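Home » Animals » Features » A Second Home for Older Dogs

A Second Home for Older Dogs

In Brirkcombe, a foster program places senior dogs in private households while permanent owners are sought

By Selma Stoyanova

The Endora Senior Dog Program began with 2 foster households and a shared telephone line. It now maintains a register of 41 approved homes in Brirkcombe and the neighboring valley, and it accepts dogs aged eight and over whose owners have died, moved into care, or become unable to manage a large animal.

Older dogs present a particular difficulty for municipal shelters. They are often quiet and house-trained, yet visitors tend to walk past them on the way to the younger animals. Many have spent their lives in one home with one person, and the noise of a kennel block is hard on them. Some stop eating within days. Under the Endora arrangement, a dog may go directly from its former home to a foster household without entering the kennels at all, provided that a veterinary examination has been completed and the vaccination record is in order.

Foster households are asked to keep the dog's existing routine for the first two weeks. Meals are given at the accustomed hours, and the food is changed only on veterinary advice. A form completed by the former owner or a relative records such matters as the words the dog knows, whether it is used to stairs, and where it has been allowed to sleep. The last of these is answered at greater length than any other question on the form. Dogs that have slept on a bed for a decade do not readily accept a basket in the kitchen, and the program makes no rule on the subject.
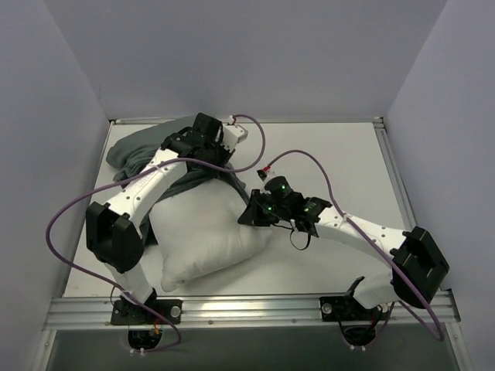

Costs and Veterinary Care

The average cost of a placement, from intake to adoption, was 1462 dollars in the most recent accounting year. Dental work formed the largest part of that sum. Treatment is carried out at the Karagiannis Veterinary Clinic, which reserves Saturday mornings for program dogs and charges a reduced fee for extractions and blood tests. Foster households pay for ordinary food and bedding; the program pays for medication, prescribed diets and surgery.

Joint disease is the most common condition seen at intake. The clinic recommends short walks at regular intervals, non-slip matting on hard floors, and a ramp wherever a dog must climb into a car. Weight is checked monthly. A modest reduction in an overweight dog can ease stiffness considerably, although the process is slow and requires the cooperation of everyone in the house – children and visiting grandparents included.

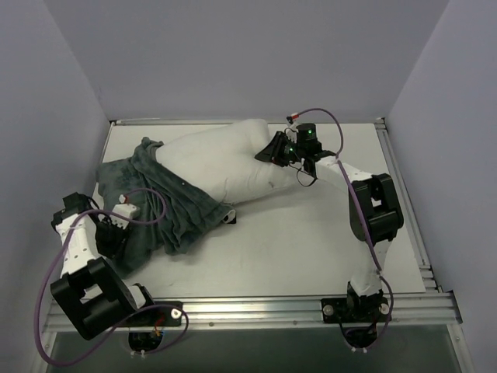 Hearing and sight are also assessed. A dog that has lost its hearing may be taught hand signals at almost any age, and households receive a printed sheet with the signals most often used. Deaf dogs are walked on a leash in all unfenced areas.

From Foster to Adoption

In the past year, 31 dogs left the program for permanent homes. Several were adopted by the households that had been fostering them, an outcome the program permits once the dog has been listed publicly for a month. Others went to retired couples, or to families who had recently lost an older pet and did not wish to begin again with a puppy.

One of these was Arnau, a brown hound cross who arrived in November with a heart murmur and a marked dislike of umbrellas. He was adopted the following spring and continues to receive his heart medication at the program's expense. Lifetime support of this kind is offered for any condition diagnosed before adoption.

Applications from prospective foster households are reviewed throughout the year. A home visit is required, and tenants must supply written permission from their landlord.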